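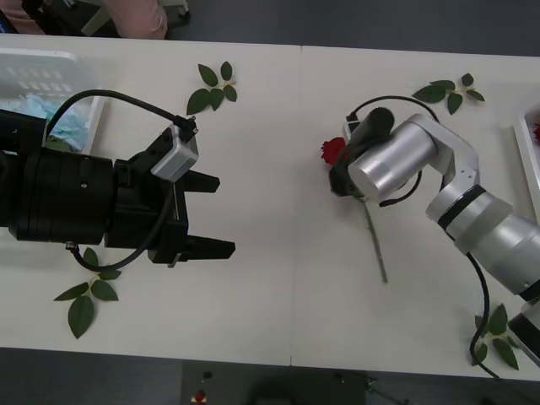
Meriven Wokis two-arm handling kit: review

Price as tested: 459 a month, 27-month minimum term
Rating: 2 out of 5

Meriven sells the Wokis kit to small florists and gift packers who are tired of paying people to move stems from one place to another. The brochure promises "delicate handling from day one." I had it for most of March, and day one went to mounting plates and cable routing.

You get the software, two gripper sets, a camera for each wrist and a license for the Kereama task library. You don't get arms. Meriven says the kit will run on most mid-size arms, even two that don't match, and I'll give them that part. Pairing took 65 minutes, and I had budgeted a full day.

The rose task is the one in all the ads, so that's what I spent my time on. Pick a stem, hold it without crushing the bloom, put it in the basket. The grippers are plain two-finger parallel jaws and the force setting is a slider with no units on it. Why no units? Support told me customers find numbers confusing. I find a slider confusing.

Note too that the task library is tuned on artificial flowers. A fake rose forgives a lot. A real one bruises, drips and has thorns, and the manual gives real stems a single paragraph.
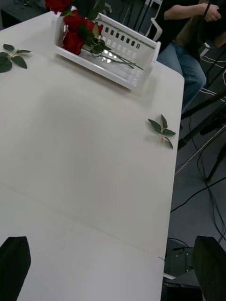
Wrist camera view with the fingers open. Two leaf sprigs are on the table and the roses are in the basket.

Loose leaves are my biggest complaint. The software has no idea what to do with them. It won't pick them up and it won't flag them, so clearing the table is still your job. Meriven lists "debris handling" as a paid add-on at 600.

Cable management is poor as well. The supplied clips are too few, and the leads end up in big loops by the wrist.

I tried the rival Cavus package last year. It's slower to set up and uglier to use, but the force settings are in newtons and you can quit after a month. If I had to spend my own money I'd go there first – or keep doing it by hand for another season.

Reviewed 1st June. Kit returned to Meriven at our expense.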